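Kemura fitted sheet, article 1061. Sold singly, in sage only. Pillowcases are listed separately under Kakix.

The elastic runs all the way round, so the sheet grips at the sides as well as the corners. It will not iron itself. Expect soft creases across the middle for the first few washes, and pull it down on both long sides if it starts to ride up.

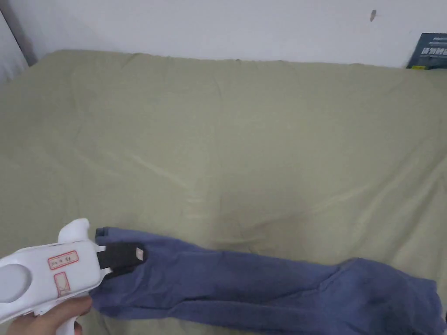

## Sizes and care

- Single, double, king
- Fits mattresses up to 50 cm deep, topper included
- Wash at 40, inside out, with similar colours
- Line dry or tumble on low
- No bleach, no fabric softener

Dark cottons can leave dye on a pale sheet, so keep new T-shirts and jeans out of the same load.
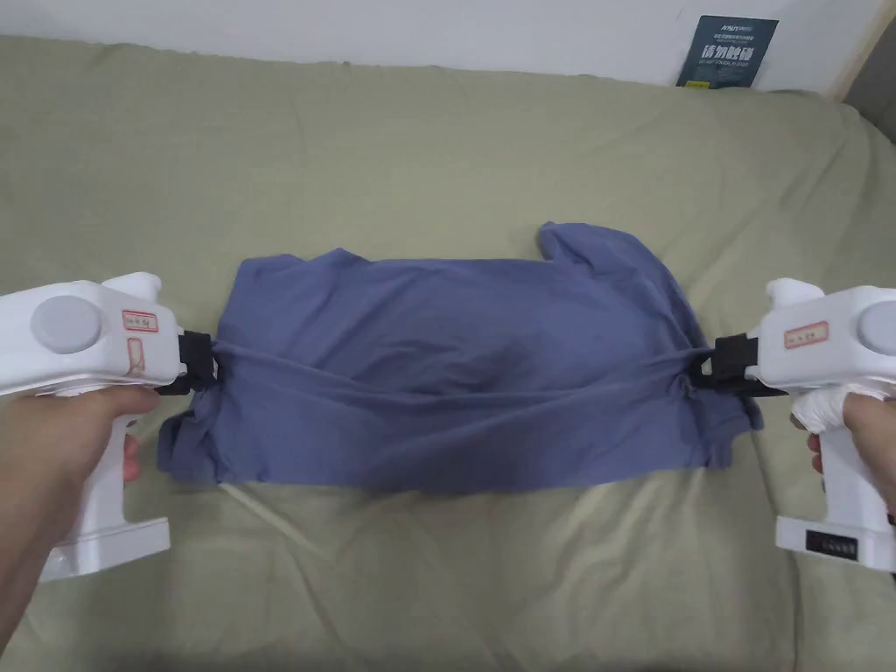

*Page last changed: April*

The king size is back in stock. The old packaging gave the wrong depth for the double. If yours says otherwise, go by the list on this page.

Every sheet is cut and sewn at Prikach. The current run is 2000 pieces and the next one will have a wider hem. Colour may differ slightly between runs, so order two together if you want a matching pair.

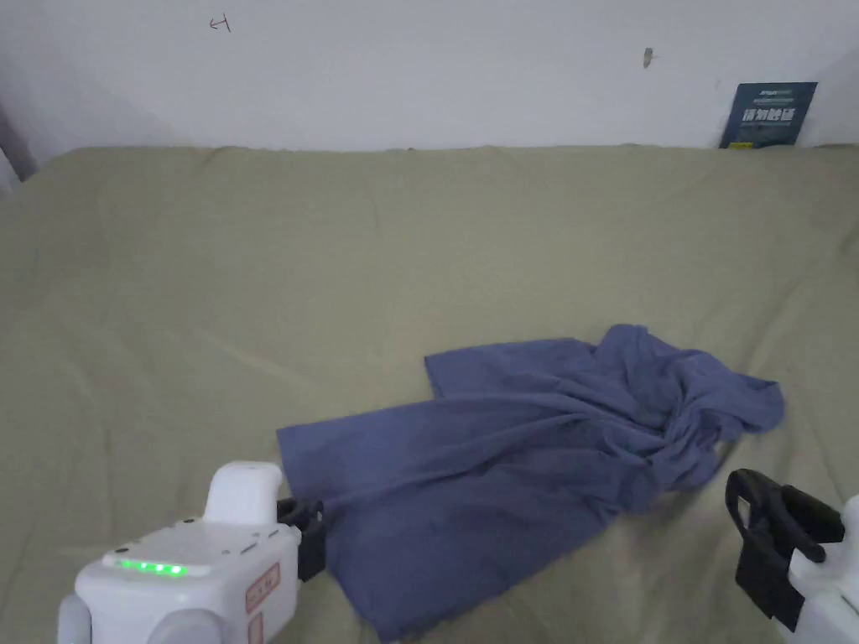 **Latuheru, April**

Orders placed before noon leave the warehouse the same day. Collection is from the side door, Tuesday only. Bring the order number.

Unwashed sheets can be returned in the original bag. Faulty elastic is covered for 2 years, washed or not. Quote 1061 and the size when you write to us.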